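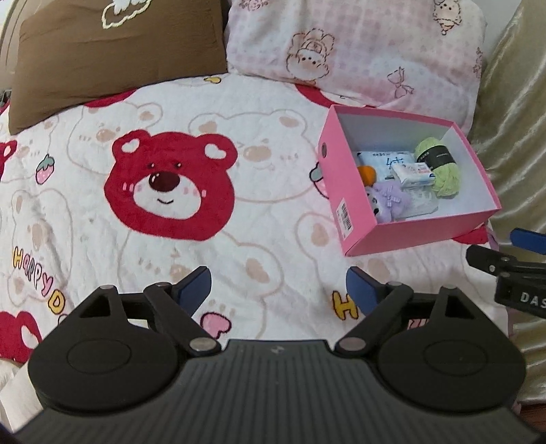 Bedroom safety check – holiday lets
Sturkard Lettings, Tirnham office
Property: Osby Cottage, bedroom 2
Checked: January 19, 2024

Smoke alarm
Pass. Sounded on test. Replace battery at the October visit.

Window and restrictor
Action needed. Restrictor screw has worked out of the frame on the left side. Refit with a longer screw before next guests.

Blind cord
Pass. Cleat fixed high on the wall, cord wound up.

Bed frame and slats
Pass with comment. 6 slat holders replaced since last check. One bolt at the foot end needed tightening – done on the visit.

Mattress and bedding
Pass. Fire label present on mattress. Fleece blankets to be kept off the heater, and this should go in the guest folder.

Heater
Action needed. Panel heater is rated at 1,000 watts and works, but the wall bracket is loose. Switch off at the spur until fixed. Frade Electrical to attend.

Sockets and leads
Pass. No cracked plates. Extension lead removed from behind the bedside table, please do not put it back.

Wardrobe
Fail. Not fixed to the wall. Two brackets and a strap are in the store cupboard. Must be done before the room is let to a family.

Carpet and door
Pass with comment. Threshold strip is lifting at one end. Door closes fully and the handle is sound.

Hot water at basin
Pass. 41 degrees at the mixed tap after one minute.

Result: not to be let until wardrobe, restrictor and heater are signed off. Job sheet 657 raised. Send photos of the finished work to the Tirnham office.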